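Praltwood Device Reuse Programme
Progress report to the Follis Fund
Reporting period ending April
Submitted May 15, 2025

1. Purpose of this report

The report covers the second period of the grant. It sets out intake, data erasure, repair, distribution and spending against the plan agreed at the start of the year. Changes to the plan are listed in section 6. Figures for stock exclude chargers, docks and loose memory, which are held under a separate stores code.

2. Intake

Total intake since the start of the grant stands at 1,559 laptops. Most came from office closures and lease returns, with the remainder from household drop-off at the library and the two recycling centres. Household devices are slower to process. They arrive without asset records, often without a charger, and the previous owner has to be contacted if an account lock is still in place.

The intake form was shortened in April. It now records make, serial number, condition of case and screen, whether the device powers on, and whether the donor has signed the transfer statement. The fields for purchase date and original price have been dropped, as they were left blank on most forms and were not used in later stages.

Each device is graded on the closed case first and then with the lid open. The two grades are stored separately. Under the old single grade, a device with a clean case and a damaged display could be placed in the same band as one with a worn case and a sound display, and the parts order for the month was wrong as a result.

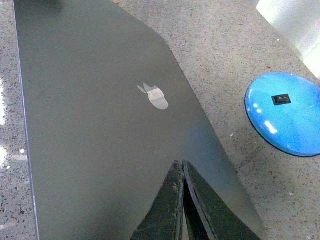
3. Data erasure

Of the total intake, 1,426 laptops have completed erasure and hold a certificate. The remainder are in three groups: devices waiting for a donor to release an account lock, devices with a failed drive, and devices received too late in the period to be processed. Failed drives are removed and sent for shredding under the existing contract. A certificate is issued against the serial number of the drive, with the laptop serial number as a cross-reference.

The erasure software was moved to a newer release during the period. The old release did not write a log if the network connection dropped part way through, and those devices had to be run again. The new release keeps a local log and uploads it when the connection returns. No repeat runs have been needed for this reason following the change.

Account locks remain the main cause of delay. A standard letter is now sent to the donor on the day the lock is found, with instructions for release. If there is no reply after two letters the device is broken for parts, excluding the main board.

4. Repair

Batteries and displays account for most of the parts budget. Battery supply has been steady. Display supply has not, and lead times from Teixeira lengthened in April for panels supplied as a complete lid. Bare panels are cheaper but take longer to fit and have a higher rate of breakage in the workshop.

A limit on repair cost has been applied from the start of the period. Where parts exceed the limit for the grade, the device is not repaired and goes to the parts store. Screen damage is recorded with the display off as well as on, since fine marks in the glass can be missed against a bright background.

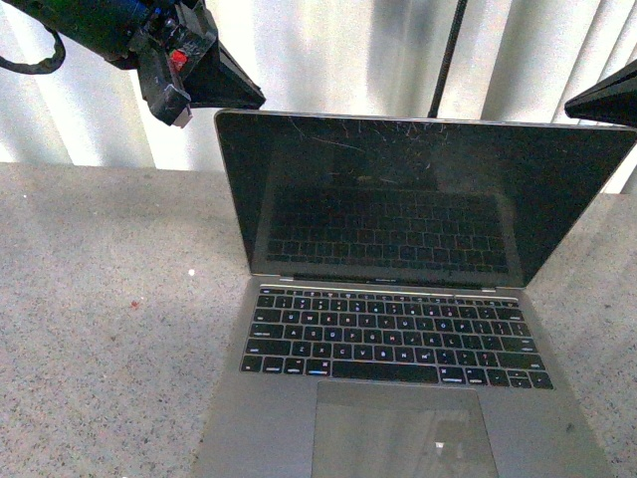 Figure 2. Open laptop with display off; fine white marks across the upper part of the screen.

Hinge faults were higher than forecast on one batch of lease returns. The cause is wear at the mounting points in the lower case. Replacement cases are not economic for these models and the batch has been moved to parts.

5. Distribution

In the period, 321 laptops were issued. Schools and adult learning centres received the largest share, followed by referrals from housing support. Each laptop is issued with a charger, a printed setup sheet and a contact number for faults. The setup sheet has been rewritten in larger type, and the section on choosing a browser has been removed.

Stock records were moved from spreadsheets to Doltitau. The transfer took longer than planned because the two sheets used different codes for the same storage bays. The codes have been merged and a full bay check is complete. Returns are now booked under the original serial number, so that a laptop issued a second time keeps its history.

6. Changes to plan

The second collection van has been deferred to the next period. The saving has been moved to the parts budget to cover the longer lead times on displays. Evening drop-off at the library will stop at the end of the current timetable, as use was low.

7. Spending

Staff costs are on budget. Parts are over budget before the transfer described in section 6 and within budget after it. Transport is under budget. A line-by-line statement is attached as Annex A, with erasure certificates listed in Annex B.

8. Next period

Work planned for the next period:
Clear the backlog of locked devices held for longer than two letters.
Agree a second source for display panels.
Review the repair cost limit by grade.
Issue the revised donor transfer statement.

The fund is asked to confirm the budget transfer in section 6 before the next claim is submitted.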